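3.2 What people do with the letter T

I should say up front that I didn't plan to write a section on capital T. The study was supposed to be about handwriting speed in adults who learned cursive as kids and then dropped it, and I had my eye on the hard letters, the ones with loops and descenders (lowercase g, I'm looking at you!). T was in the word list because you can't write much English without it. Then I sat down with the first batch of forms from Ogola and kept stopping at the same letter, over and over, and by the end of the week I had a new column in my spreadsheet.

The forms came from four towns: Mindard, Morkel, Ogola and Brollar. Everybody copied the same short passage twice, once at their own pace and once in a hurry, and we ended up with 3,467 capital Ts that were clear enough to score. I scored them myself, at my kitchen table mostly, with a ruler and a lot of tea. A second reader went through a subset without seeing my scores, and we matched on 81 percent of them. I'd hoped for better, but when I went back over the ones we disagreed on, I could see the other side of nearly every case.

What makes T interesting is that it only has two strokes and people still can't agree on them. Most of us were taught stem first, then bar. Plenty of the writers in our set put the bar down first and hang the stem from it, and you can tell from the little tail of ink where the pen came in. Bar-first writers make a straighter T. Their stems start right up against the bar, and they don't drift much when the writer speeds up. Stem-first writers are looser. In the hurried copy the bar floats off the top, or slides over to the right, or turns into a kind of wave that joins up with the next letter. I love those, personally, but they're a headache to measure.

The printed T doesn't have any of these problems, of course, and I used a plain sans serif one as the reference shape: a flat bar, a stem dropping from its middle, square corners. I scored every handwritten T by how far it wandered from that. It's a crude yardstick and I know it. No child I've ever met writes a T with square corners, and a person with a lovely slanted hand gets punished for the slant even if it's perfectly steady. I tried correcting for slant and it helped some, so the numbers I lean on below are the corrected ones.

Figure 4. A block in the shape of a T, small and blue.
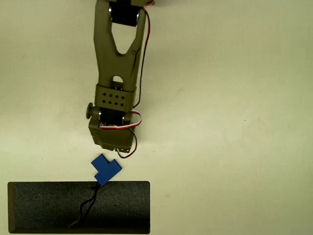

Rawiri Cosgrove wrote back on an early draft that I was treating the bar as decoration and the stem as the letter, and that for a lot of readers it works the other way around: cover the bottom half of a T and you can still read the word, cover the top half and you're lost. He asked whether I'd get the same ranking of writers if I scored the bar alone.

So I tried it. I went back through the hurried copies and scored only the bar, for its tilt and for where it sat over the stem, and threw out everything below. The ranking moved more than I wanted it to. A group of writers from Brollar who had looked sloppy under the old scoring came out near the top, with nice level bars sitting over stems that wobbled all over the place. If you read their pages at a normal distance, they're easy to read. I had been marking them down for something that doesn't seem to bother a reader at all.

I've kept both scores in the results for that reason, and where they disagree I say so. My own feeling is that the bar score is closer to what we mean by legible, while the whole-letter score is closer to what a teacher means by neat, and we've been mixing those up in this field for a long time (me included, see my earlier stuff).

One more thing before the speed results. Left-handed writers were much more likely to put the bar down first, and many of them drew it from right to left. I didn't ask about handedness in the first two towns, which I regret, so I can only report this for Morkel and Brollar. The forms we sent out in October have a checkbox for it, right under the age question.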